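Search this site Enter keywords Go

Print this page | E-mail this page

Sorting corner: what goes in the gray bins

The metal bins at the Wernville reuse room are for mixed small items waiting to be sorted. Cups, cans, toy pieces and odd parts can all go in together, and we separate them later. Please rinse cans and cups first. Bags of clothing still go to the Kerari Street door.

We took in 1,763 items in February, and cans were the largest group. Dented ones are fine. Broken glass, batteries and anything with liquid left in it are not accepted, and we have had to pull all three out this winter.

If you have a part and don't know what it belongs to, put it in anyway. Wanda Bielecka keeps a shelf of unmatched pieces and has found homes for some 8 of them so far.
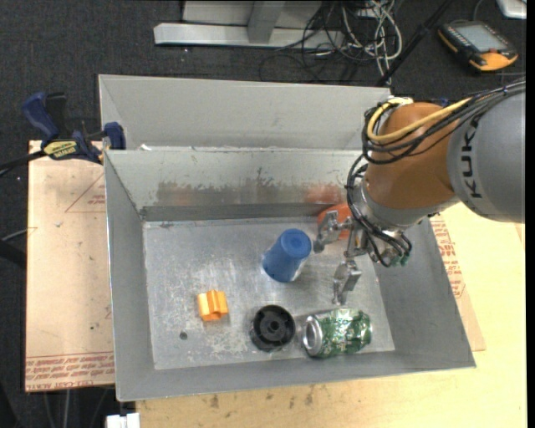
Blue cup, green can and other small items in one of the metal bins.

Sorting starts at 4 p.m. and the room closes at five. Gloves are on the hook by the sink. Questions about large loads should go to Wanda at the front desk before you unload.

Last updated: February

Print | E-mail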